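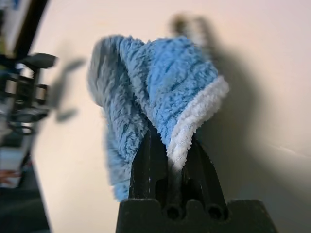
Figure 4. Microfiber cloth, blue with white fleece border

Section 5: Wiping up spills on a Mitby tabletop

The Mitby top has a matte, pale finish that shows color quickly. Juice, egg yolk, cooking oil and tomato should be wiped up as soon as possible. Use a soft microfiber cloth with a deep pile. Paper towels may be used to lift large amounts of liquid, but do not rub with them.

You will need:
Two clean microfiber cloths
A bowl holding 300 ml of lukewarm water
Posex surface cleaner (for colored spills only)

5.1 Before you start

1. Move plates, cups and table mats to another surface.
2. Wash the cloth before its first use. New cloths can shed lint.
3. Check the pile for crumbs or grit and shake the cloth out. Grit will leave fine lines in the matte finish.

Note: Do not use fabric softener when washing the cloths. It coats the fibers and they stop taking up liquid.

5.2 Removing the spill

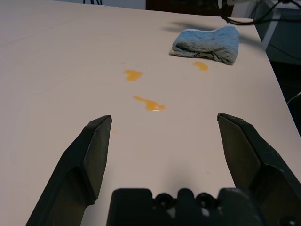

Figure 5. Orange-yellow spills on a pale tabletop

1. Start with the smaller spots, then go on to the largest one.
2. Fold the cloth into a thick pad, with any seam or border turned to the inside.
3. Lay the pad on the spill and press straight down. Hold for 5 seconds and lift. Do not drag the pad across the table.
4. Turn to a dry part of the cloth and repeat until no more liquid comes up.
5. Where a spill has run out into a narrow tail, wipe from the tip of the tail back toward the pool.
6. Dip the second cloth in the water, wring it out well, and wipe the whole area in straight strokes.
7. Dry with a clean part of the first cloth.

Caution: Egg must be wiped with cool or lukewarm water only. Hot water sets it on the surface.

5.3 If a mark remains

1. Spray Posex onto the cloth, never directly onto the table.
2. Wipe lightly along the length of the top. Leave for no longer than 5 minutes.
3. Wipe with clean water and dry.

If the mark is still visible the next morning, repeat once. Do not use bleach, scouring powder or melamine sponges. Damage from these products is not covered by the Rakov surface warranty.

5.4 Caring for the cloths

Rinse in cold water until the water runs clear, then machine wash warm with similar colors. Hang to dry. Replace a cloth when the pile has gone flat or feels stiff. Replacement cloths can be ordered as part number 186 (pack of two).

For tables with the oiled Kolář top, see Section 6.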